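Kitchen Robotics Club - Progress Report to the Lazaridis Fund
Tundbridge Community School, fall term

Dear friends at the Fund,

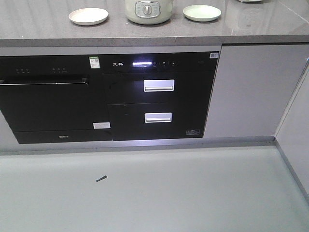
I promised at the start of term that I would write once the students had something to report, and I'm happy to say they do, though it is a mixed bag and I'd like to give you all of it. Your grant has been with us since September. It is now November, the club meets after school until 5:30, and the students have settled into the project they chose for themselves, which is teaching a small arm to put away and fetch dishes in an ordinary kitchen.

You may remember that the original application talked about sorting blocks on a desk. The students talked me out of that in the second meeting! They felt (and I came around to it) that blocks on a desk had been done by every club they'd ever visited, and that a kitchen would give them real things to worry about: shiny counters, black appliance doors, drawers with handles in awkward places. So we moved the whole effort into the practice kitchen, with its stone countertop and its built-in dishwasher and disinfection cabinet. I hope you'll agree that this is still well within the spirit of what you funded. The budget has not changed because of it.

How the work is going

We have 3 teams. The first looks after the arm itself, which the students named Pruvden after a long and very silly vote. The second works on the vision side, meaning the software that looks at a camera picture and decides where a plate is. The third writes the tasks and keeps the log, and I want to say a good word for them, as theirs is the least glamorous job and they have been wonderful at it.

The main task this term is called "two plates." The arm has to find each of two small plates on the counter, one cream-white and one pale green, and pick up whichever one it has been asked for. It sounds like nothing at all. As of last week the students had logged 529 attempts toward a goal of 1000 by the end of the school year, so we are a little past halfway on numbers, and I'm pleased with that.

The green plate is going nicely. The cream one has been a headache. The rice cooker is cream-colored too, and for most of October the software kept mixing the two up and sending the arm off toward the cooker. One of the younger students suggested just moving the cooker into a cupboard, and there was quite a debate. In the end they voted to leave it where it was, on the grounds that people do keep rice cookers on their counters, and they have been collecting more pictures of the cream plate in different spots instead. It is better now. It is not fixed.

Glare is the other trouble. The stone is polished, and a bright reflection can look enough like the rim of a plate to fool the program. The vision team has tried dimming the lights, which helped, and turning the camera, which helped less. They are going to try taking two pictures from slightly different angles and comparing them, and they have asked me for more time on the good computer to do it.

We had hoped to start on the drawers by now. The disinfection cabinet has two, each with a silver handle, and the handles don't line up one above the other, so the arm can't simply repeat the same motion a bit lower down. The students have made careful measurements and a cardboard model to practice on, but I've asked them to hold off on the real drawers until the arm team has finished its emergency stop. That puts us behind the schedule I gave you, and the delay is my decision, so please don't hold it against them.

Money

The arm and its power supply are paid for, as are the camera and the mounting hardware. The first set of gripper fingers wore down quicker than we expected, and we ordered replacements from Gornau, who were kind enough to ship them quickly. We have also bought a box of spare plates, for reasons I'm sure you can guess. What remains is set aside for the second half of the year, mostly for parts and for the bus to the spring showcase. I'm not asking for anything extra at this point.

What we plan to do next

Before the winter break the arm team will finish and test the emergency stop, and the log team will tidy up their records so that the new members joining in January can read them. After the break we begin on the upper drawer, then the lower one. I would like the students to try the full job by spring - open the drawer, set a plate inside, close it again - and they would like to do it with 5 plates in a row. We'll see. I have learned to let them aim high and to keep the broom handy.

If any of you would like to visit, we would love to have you. The students are very good at explaining what they are doing, and they are even better at explaining what went wrong. Just let me know a few days ahead so I can put your name down at the front office, and please come before 5:00 if you want to see the arm running, as the last half hour is for cleaning up.

With warm thanks from all of us,

Fotini Margaritis
Club Advisor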